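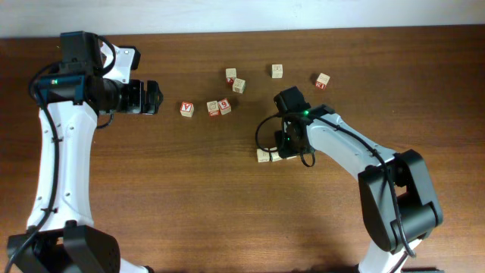 The Briem Robotics Open Day comes back to Pratmont in August, and the questions have started arriving already, so we've gathered the ones we hear most. If you've never been, picture one big workshop, a lot of curious people, and several stations where you can stand close and watch machines do small, fiddly jobs. The station most people write to us about is the block table, where two arms, one on each side, share a tabletop scattered with little wooden alphabet blocks. We love that table! There's something about seeing a machine deal with a thing you had on your own bedroom floor as a kid that gets people talking to strangers.

When does it start and how long should I plan for?

Doors open at 10 a.m. and we wrap up at 4 p.m. Most visitors stay for an hour or two, but we've had families arrive at opening and leave when we were coiling up extension cords. You can go out for lunch and come back in, just keep your wristband on.

Do I need a ticket?

Walking around the workshop is free and you don't need to book. The guided demonstrations do need a free timed ticket, and you can pick one up at the front desk when you arrive. Each group takes up to 30 people. The late morning slots go first, so if you're flexible, ask for one after 2 p.m.

What happens in a guided demonstration?

A member of the Briem team introduces the station, runs a task, and talks you through what the arms are doing while they do it. Jamshid Salehi leads the block table sessions this year. He likes to stop in the middle and ask the group what they think should happen next, and the guesses are often the best part. Each session lasts 30 minutes with questions, and Jamshid has never once finished on time.

Why blocks?

We get this one constantly, and it's a great question. Blocks are cheap, tough and familiar. They're also harder than they look! A small cube sitting at an angle has to be gripped across the right two faces, and when two cubes are almost touching there's very little room to get a finger in between. The printed faces help too, since we can ask for a certain letter or number and everyone in the room can judge the result for themselves.

Will the robots get it wrong?

Sometimes, yes. Blocks get dropped, or nudged across the table, or picked up crooked. We leave those moments in. Rawiri Wihongi, who looks after the control software, will happily pull up the logs afterward and show you where a grasp went off, and if you're at all interested in how this stuff works you should take him up on it.

Why two arms instead of one?

Plenty of jobs are easier with two hands. Try opening a jar with one! Two arms can split a table between them, or one can hold something steady for the other. The tricky bit is keeping them out of each other's way when they both reach toward the middle, and that's a big part of what we talk about in the sessions.

Can I drive one myself?

You can at the Casten bench, which is set up for visitors. You get a few minutes at the controls and a simple pick-and-place job. There's usually a line, but it moves quickly and the people in it tend to cheer each other on.

Is it OK for young children?

Very much so. There are step stools at every station and a drawing corner by the windows. Children under 12 need an adult with them. Please stay behind the yellow floor tape while arms are running, and that goes for grown-ups who get excited and lean in, too.

Is it loud?

Less than people expect. The crowd makes more noise than the machines. If you'd like a calmer visit, come in the last hour, when we keep the microphone off.

Can I take photos and video?

Please do. We only ask that you leave the flash off near the stations and check with other visitors before filming them.

How do I get there and where do I park?

We're in the Sturness Building, at the river end of Pratmont. The lot behind it has 80 spaces and fills up by late morning. Street parking on the hill side is free, and the bus stops right across the road. The workshop is on the ground floor with step-free access from the lot.

I teach. Can I bring a class?

Yes, and we'd be thrilled. Email the front desk with your group size and the age of your students, and we'll hold a demonstration slot for you. We also have a worksheet on gripping and friction that works well in the classroom afterward. Ask for it when you write.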